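Home Topics Printing Hardware A to Z Contact

Direct thermal label printing

Last updated: May 22, 2022

Direct thermal label printing is a way of putting words, numbers and bar codes onto small pieces of sticky paper using nothing but heat. There is no ink in the machine, no toner and no ribbon. The paper itself carries a coating that turns dark where it is warmed, and the printer's whole job is to warm it in the right spots while pulling it along at a steady pace. Most people meet the results many times a week without giving the method a name: the sticker on a bag of deli ham, the slip on a parcel, the tag on a library hold, the label a pharmacy counter hands over with your prescription.

It is a close cousin of thermal transfer printing, and the two are often mixed up, which is easy to forgive, as many printers can be bought in either form and look the same from the front. The difference is covered further down.

How it works

At the heart of every direct thermal printer is the printhead, a thin strip that runs across the width of the paper and carries a long row of tiny heating elements. Each element makes one dot. A head rated at 200 dots per inch has that many elements packed into every inch of its length, and while this sounds modest next to an office laser printer, it is plenty for plain text and for any bar code of sensible size.

The paper is pinched between the printhead and a rubber roller called the platen. As the platen turns, it draws the label stock forward one dot row at a time, and the elements switch on and off to build up the picture line by line. Heat reaches the coating, two ingredients in the coating melt into each other, and a dark mark appears. The elements have to cool again very quickly before the next row comes along, and a good deal of the cleverness in a modern printer goes into keeping track of how warm each one still is. When that bookkeeping goes wrong, you get smears trailing behind heavy black areas, or a bar code whose bars have swollen into one another.

A sensor underneath the paper path looks for the gap between one label and the next, or for a black mark printed on the back of the roll. This is how the printer knows where a label starts. A good many service calls come down to this small sensor, either dusty or left at the setting for some other kind of roll!

Label stock

The paper comes on rolls, with the labels stuck to a slick backing called the liner. A common narrow size for counter work has a liner 52 millimeters wide with a printable width of 48 millimeters, the leftover being split between the two sides so that the print never wanders off the edge. Wider rolls are used for shipping and for shelf marking.

Stock is sold as either plain or top-coated. Plain stock is cheaper and perfectly good for things that will be thrown away in a few days. Top-coated stock has an extra clear layer that guards against water, cooking oil, hand lotion and the rubbing that labels get in a pocket or a tote. Badadura, a line of top-coated paper sold in narrow rolls, is typical of the better sort: it costs more per roll, feels a little smoother under the thumb, and wants a slightly hotter setting than plain paper does. 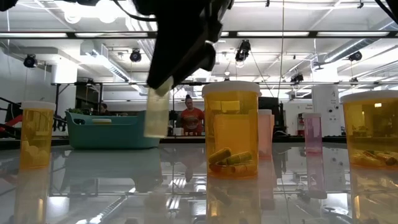
Adhesive is the other half of the story, and it deserves more care than it usually gets when rolls are ordered. A label on a flat carton will hold with almost anything, but a label on a curve is always trying to spring back to flat, and the tighter the curve, the harder it pulls. Pharmacy containers are a good case to think about, as even a small group of them can vary a great deal in size: the wide amber bottle with the broad white cap gives a label a gentle bend to follow, and a slimmer container asks the same paper to curl much more sharply. Offices that label several sizes from one roll do best to choose the adhesive for the tightest curve they expect and let the easier surfaces take care of themselves. It also helps to keep the label short enough that its two ends do not meet, although some offices overlap them on purpose for a firmer hold.

Storage counts too. Thermal paper that has spent a summer on a sunny windowsill will come out of its wrapper already a bit gray, and no setting on the printer will bring it back. A closed cupboard at room temperature is all it needs.

Comparison with thermal transfer

In thermal transfer printing, the same kind of head presses against a ribbon coated with wax or resin, and the heat melts that coating onto ordinary, uncoated labels. The print is tougher and does not fade in the light. The price for this is a second roll to buy, a second roll to load, and a used ribbon that has to be thrown out (and which, it is worth remembering, holds a readable copy of everything that was printed with it, names and addresses included).

Direct thermal wins on simplicity. There is one thing to load, and when it runs out you know at once. The machines can be smaller and quieter as well. Its weak point is lasting power. A direct thermal label is never quite finished, in the sense that the coating stays sensitive to heat for as long as the paper exists. Leave a labeled item on a car dashboard in July and the whole face of the label may darken.

As a rule of thumb, anything that must be read for less than a year, indoors, is a fair candidate for direct thermal. Asset tags, outdoor signs and anything that will be filed away for the long haul should be printed by transfer.

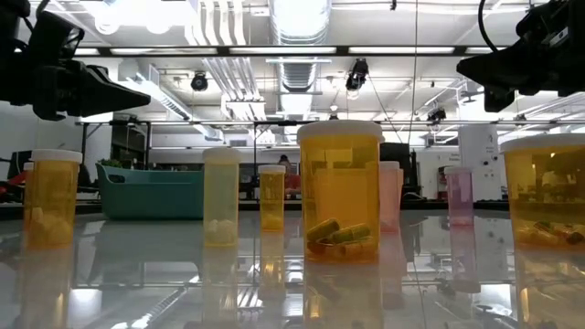
Connection to business systems

Early label printers were simple creatures that expected a stream of plain characters down a serial cable. Many of the larger business computers of the day had been set up to feed line printers, and sending a label meant writing a small program that dressed up the output in whatever command language the label printer understood. Every maker had its own. A shop that changed printers often had to rewrite its label programs from the ground up, and plenty of old machines were kept running years past their prime simply to avoid that chore.

Today's printers take their work over a network cable, over USB or without any cable at all, and most can imitate the command languages of several older rivals. The Ilto series of counter printers is a fair example. It accepts its own commands, it will stand in for two older families at the press of a menu key, and it can hold label layouts in its own memory so that the host computer has only to send the parts that change, such as a name, a date and a number. This last habit makes a real difference on a slow link, because a stored layout does not have to travel down the wire every time.

A well-known installation of this sort is the one at Krūmiņa, a supply chain with its main office in Tustden. The company placed printers at 179 counters and fed every one of them from a single midrange system, with layouts stored locally and refreshed each March when the price formats are reviewed. Staff at the counters see only a quantity box and a print button. The arrangement is sometimes brought up in favor of central control, though it does mean that a mistake in a layout reaches every counter on the same morning, and Krūmiņa now sends each new layout to one counter for a week before it goes anywhere else.

Care and common faults

Direct thermal printers ask for very little, but the little they ask for does matter. The head should be wiped with an alcohol swab at each change of roll, once it has cooled. Paper dust and stray adhesive bake onto the elements over time and act like a blanket, so that the print grows pale in streaks. A single thin white line running the length of every label, always in the same place, usually means either a speck of dirt or an element that has burned out. Cleaning will cure the first. The second calls for a new head.

Faint print all over is more often a matter of settings. There are two to play with, darkness and speed, and people nearly always reach for darkness first. It is kinder to the printhead to slow the paper down a notch and see whether that does the trick. Running hot day in and day out is the surest way to shorten a head's life, along with using rough, bargain paper that wears at it like very fine sandpaper.

Labels that print half on one sticker and half on the next point to the gap sensor. Running the calibration routine, in which the printer feeds several blank labels and measures them, puts most of these cases right.

The platen roller should be looked at now and then for flat spots, which form when the printer is left latched shut and idle for months. A spare one is cheap and, on most counter models, snaps in without tools.

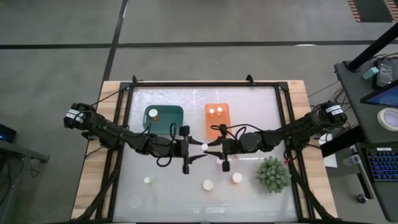

Paper without a liner

Linerless stock does away with the slick backing entirely. The front of the paper is given a release coating so that the roll does not stick to itself, much as a roll of household tape behaves, and the printer is fitted with a special platen and a cutter. More labels fit on each roll, there is no backing to sweep up, and labels can be cut to whatever length the text needs. On the other side of the ledger, the cutter gathers adhesive and has to be cleaned more often, and labels come out with square corners, which lift a bit more readily on curved surfaces than rounded ones do.

See also

Bar code verification
Line printer
Platen roller
Receipt paper
Thermal transfer ribbon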